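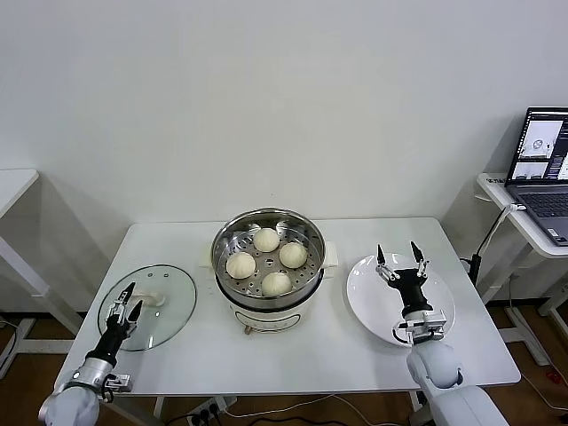
Tolstead Shared Workshop – Robot Arm Group

Teaching two arms to serve steamed buns

This page is for members who want to repeat our bun task on the two-arm bench. I wrote it after Beatriz Lobo asked me for my notes, and I have tried to put the steps in the order in which I do them. You should already know how to start the arms and how to stop them. If you do not, ask Sigrun Haugland for the short introduction first.

What the task is

The left arm takes the lid by the knob and lays it flat on the table. The right arm picks the buns out of the steamer, one after another, and puts them on the plate. Then the left arm closes the steamer again. We keep the steamer switched off for all of this. It took me many evenings to have a routine which I trust, and most of that time went to the lid.

What you need

An electric steamer pot with a round steel basket
The glass lid that belongs to it, with a knob you can grip from both sides
A flat plate with a broad rim
4 steamed buns
The laptop, on the side table and not on the bench
Soft tape and a pencil

Step 1. Place the steamer

Put the steamer in the center of the table, with one handle to the left and one to the right. Mark its feet with pencil on a strip of tape. If the pot moves between two runs, even a little, the buns are no longer where the arm expects them. I lost a whole set of runs in July in this way and did not understand the reason until the next day.

Step 2. Place the lid and the plate

The lid goes to the left and the plate to the right. Leave free space between each of them and the steamer, so that the open fingers can go down without touching the pot. The plate can be nearer to the front edge than the steamer is. When you begin with the lid lying on the table, as I do while practicing only the buns, mark its place also.

Step 3. Arrange the buns

One bun at the back, one at the left, one at the right and one at the front. They should not touch each other. The fingers need room on both sides of a bun, and if two buns stand together the gripper pushes one of them against the wall of the basket. Haruto Takeda prefers to begin with only the front bun and add the others later. I think this is good advice for the first evening.

Step 4. Check the cameras

Open the control program on the laptop and look at every camera panel before you move anything. You want to see the basket, the lid and the plate without an arm in front of them. The polished rim reflects the ceiling lamps, so turn off the lamp nearest to the bench if there is a white spot in the panel. The glass lid is difficult for the cameras on a white table. Use the knob as your target and forget about the edge of the glass.

Step 5. Find the knob

Bring the left gripper slowly over the lid with the fingers pointing down. Stop when there is one finger on each side of the knob. Close at low force, lift by the width of a hand, wait, and put it down again. Repeat this until the lid comes up level. If it hangs to one side, you are holding the knob too high.

Step 6. Set the force for the buns

A bun is soft and the surface tears easily. In our program the grip value goes from 0 to 100 – the lid needs 48 and a bun needs much less. Begin very low and go up in small steps until the bun does not slip. Lift straight up from the basket floor before you go sideways to the plate. Open the fingers only when the bun is resting on the plate, otherwise it rolls.

Step 7. Record your runs

Save each run with a short note, also the bad ones. My own folder has 366 runs now, and in 93 of them something went wrong, mostly with the lid. Those were the most useful to look at afterwards. Please do not delete the runs of other members, even when the laptop complains about space.

Some problems I had

The bun sticks to the steel. Put a small square of baking paper under it, but keep it smaller than the bun.

The two arms come too close to each other. Let one arm go back to its waiting position before the other one enters over the steamer.

The right gripper catches its own cable. Check the loop at the wrist before each session and fix it with tape if it hangs out.

When you finish

Send both arms to the rest position, close the program and switch off at the power strip. Wash the basket and the plate in the kitchen sink. Buns that have been handled by the grippers are not for eating, so put them in the food waste. Questions about the bench can go to Ingegerd Strand, who keeps the booking list.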